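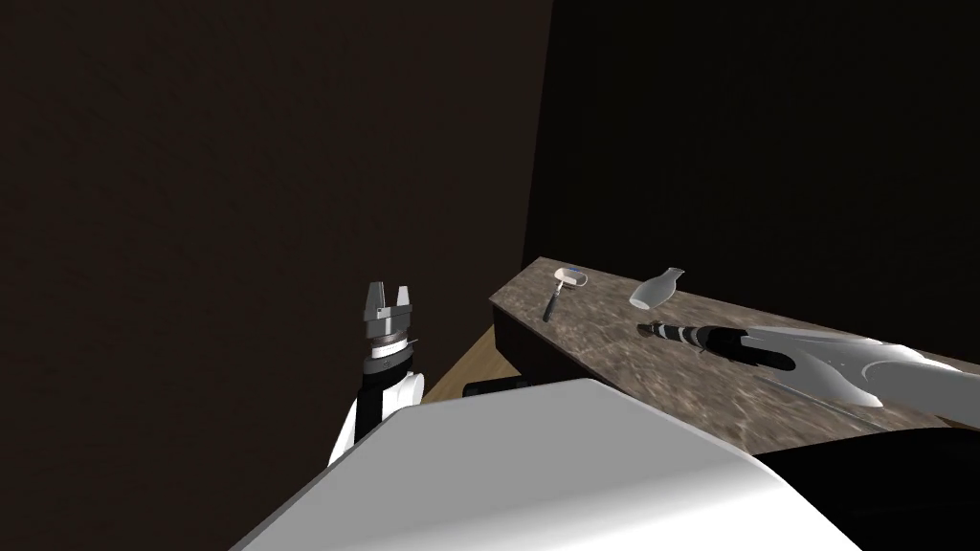

Right gripper down at the striped tool, left arm upright, in the simulator.

Let the planner explain itself

I've been grumbling about this since September, so I might as well grumble in public. We spend far too much time making robot planners smarter and almost no time making them talk to us. I'd take a dumber planner with a decent log over a clever one that shrugs at me, any day of the week!

Some background. I work on the planning side of Clurner, which takes a task like "pick up that tool" and turns it into joint motions for a two-armed robot. Most of my day goes to running it against Skostdale, our set of simulated rooms (counters, walls, small stuff lying around on marble, you know the kind of thing). Last month we ran 2,794 episodes over a long weekend and 291 of them failed. Fine. That's a number I can live with. What drove me up the wall was that almost every failure came back with the same message, which was "no valid plan found."

No valid plan found! Because the arm couldn't reach? Because the gripper would have clipped the counter? Because the grasp sampler gave up after 50 tries and never got around to the good one? Those are wildly different problems with wildly different fixes, and the planner knew which one it had. It had all of that in memory for a split second and then threw it in the trash. So I sat there at 2 a.m. adding print statements like it was my first programming class.

And it's not only the failures. Successful pickups bug me too. When an arm ends up holding a thing at a funny angle, I want to know what else was on the table. Were there two other grasps with nearly the same score? Did collision checking rule them out, or did the cost function just happen to like elbows that day? If I can't answer that, I can't tell a good decision from a lucky one, and I'm going to ship the lucky one.

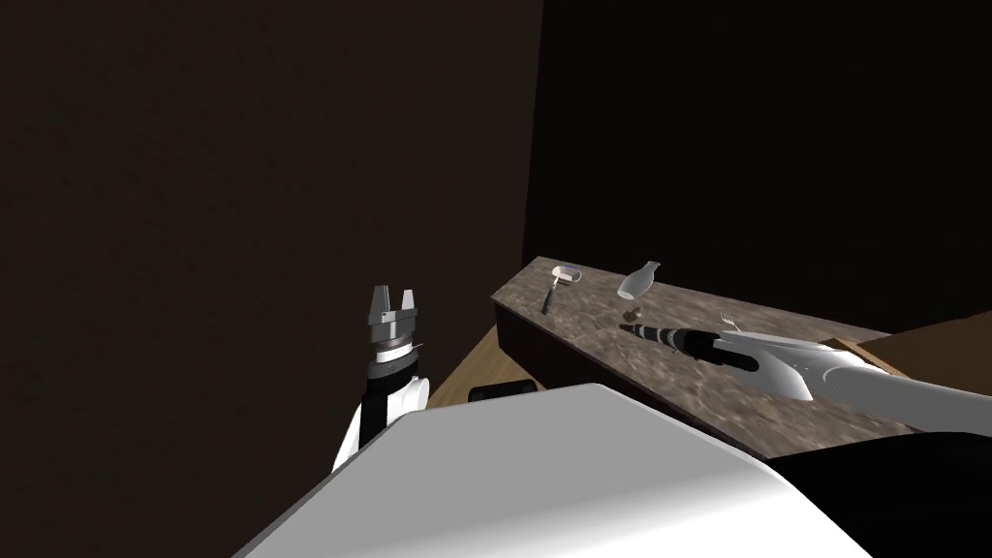

One of the folks at Mackay wrote back to an early draft of this and told me I had it backwards, that logging every rejected grasp would slow the planner to a crawl and that I'd end up with a mountain of data I'd never read. Simulation is cheap, the argument went, so why not just replay the episode with the debug flag on and leave the normal runs alone?

I do get the appeal. We tried replay first, and when it works it's lovely. But our sampler is random and our physics step runs across threads, so the second run likes to wander off and do something else (usually succeed, just to spite me). Yes, we could fix the seeds. We did fix the seeds! Then somebody bumped a library version and every saved seed turned into a different episode.

As for the mountain of data, I'm not asking for every single candidate. Keep a counter for each rejection reason, plus the top three candidates with their scores. That's a tiny record. I timed it on my own machine and couldn't pick the slowdown out of the ordinary noise.

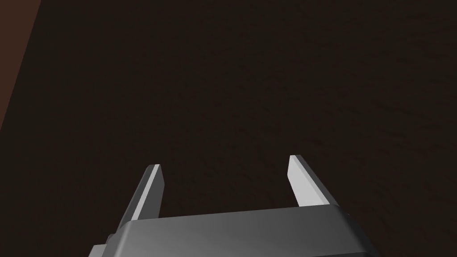 The other piece is lining things up in time. Our perception code has its own clock, the controller has another one, and the planner stamps its messages whenever it feels like it. So I'll have a wrist view from one moment, a joint reading from a hair later, and a plan that was made for neither. Bokham, our little viewer tool, tries to paper over this by snapping everything to the nearest tick, and I really wish it wouldn't. Show me the gap! A stale wrist view is a perfectly good explanation for a bad plan, and smoothing it away just sends me off to blame the collision checker again.

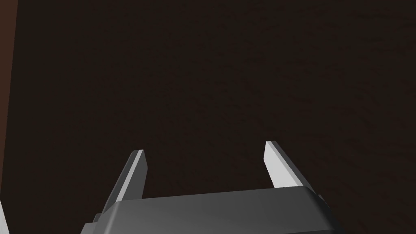
I'd also love it if perception could say "I don't know" and have that survive the trip downstream. Right now a shaky pose estimate goes in one end and comes out the other as six tidy numbers, and the planner treats them like gospel. Pass the uncertainty along, write it in the log next to the chosen grasp, and let me see it without opening four windows.

None of this makes for a fun demo, I know. You can't put a rejection counter on a slide and get a gasp out of anyone. But I'd hold off on the next fancy sampler until the one we've got can tell me why it said no. I've got a branch of Clurner that does the counters and the top three already, and the timestamps are next on my list.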